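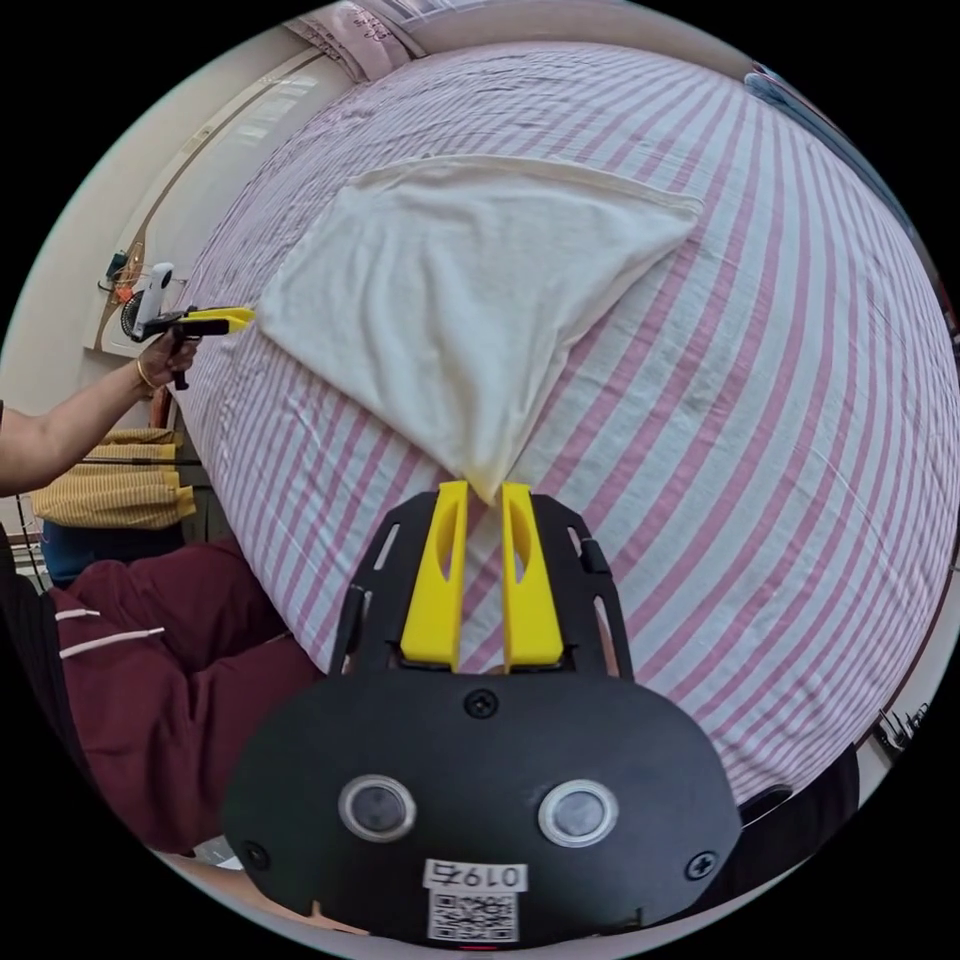 Plakora hospital laundry to reopen in February

The laundry at Haddad Hospital in Plakora will reopen in February after a refit that has taken longer than planned. Sheets, towels and gowns have been sent by truck to Estaden, 105 miles away, while the old washers were taken out and new drains were laid.

The hospital gave the new opening month in a notice to staff dated 10th December. It had hoped to be washing its own linen again by the fall, but the floor under the dryers had to be dug up twice.

"The trucks have kept us going, but a late load means beds are made late," said Kelly Goodall, who runs linen services. "We want it back in the building." 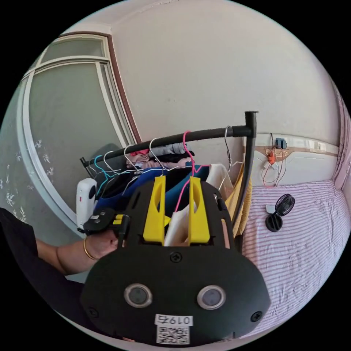 The new machines come from Unenus and will handle 3,172 pounds of linen a day, up from 2,481 pounds before the refit. They also use less water per load – the main reason the county agreed to pay for part of the work.

Staff who were moved to other jobs during the closure have been offered their old shifts back. Training starts two weeks before the laundry opens, and the first loads will be flat sheets and pillowcases only. Gowns will follow once the pressing line has been tested.

The hospital has also ordered 2,000 new sheets to replace worn stock. Old sheets that are still in fair shape will go to the animal shelter on Mill Road.

The contract with the Estaden laundry runs through the end of March.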